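Right, a thread about the fault that ate our week on the bin picking cell, and how a bit of cable nearly had the lot of us fooled. Bear with me, I love this stuff and it gets a bit long.

The job sounds dull and it's brilliant. A robot arm reaches into a deep metal bin, finds an odd object, picks it up, moves it. No two objects alike. We call the project Lalari and I've been on it since August.

The fault: the arm would go down for a pick, stop dead just above the bin floor and throw a collision error. Nothing near it. No contact that any of us could see. Brakes on, everything locked, off we go to the pendant to clear it.

It didn't do it every time, of course. It would run happily all morning and then fault on two picks in a row. I had 3,541 logged picks to look through and I'm not ashamed to say I enjoyed that bit.

First guess was the bin. The sloped panel inside has had its coating scraped to bits by fingers catching it, so a light touch there was a fair suspect. We moved the planned approach further away from the panel. Still faulted.

Second guess was the gripper. It's all little brackets and linkages and any one of them could bind. Stripped it, cleaned it, put it back together. Lovely smooth action afterwards! Still faulted.

Then I sorted the log by wrist angle instead of by time and there it was. Almost every stop came with the wrist turned well round and the arm reaching for the left side of the bin. The right side was clean as a whistle.

So we ran the wrist round very slowly with nobody inside the guard and watched the cables. At the far end of the turn the black bundle went tight over the joint and tugged. The arm felt a force it hadn't planned for and stopped, exactly as it should. The collision check was right all along – we were the ones reading it wrong.
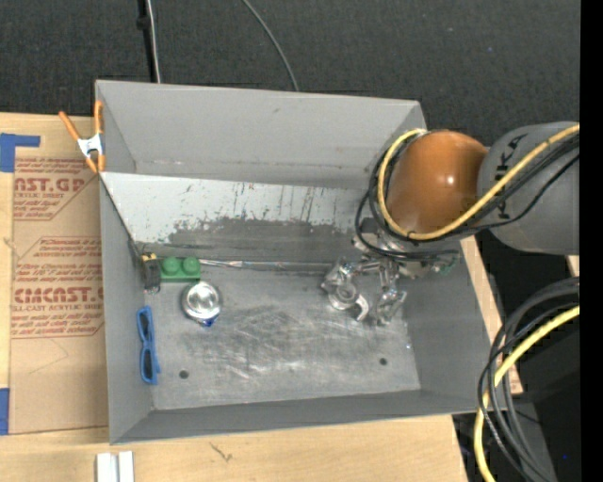 Mid-job over the bin, with the targets all over on the left. Yes, those are sunglasses.

The fix was five minutes with fresh ties and a bit more slack in the bundle, plus a tighter limit on how far the wrist may turn. I'm still not in love with the loose loop. Too much slack and it snags, too little and it pulls.

Safety bit, please read it if you run one of these. On day one somebody suggested turning the collision sensitivity down to "get through the demo". We didn't, and I'm so glad. A cable that gets yanked all day will fail sooner or later, and you want the arm to stop when it feels something odd.

Next job is a proper cable guide. Stöckli do a swivel bracket I've got my eye on, and if it fits I'll post the results in this thread. If you've routed cables past a wrist joint and kept your hair, tell me how!

More from this author
Five things I keep in the cell toolbox
Plurnar open day: what we broke
Why our bin has holes in it
Moving a robot to Prirnham in the rain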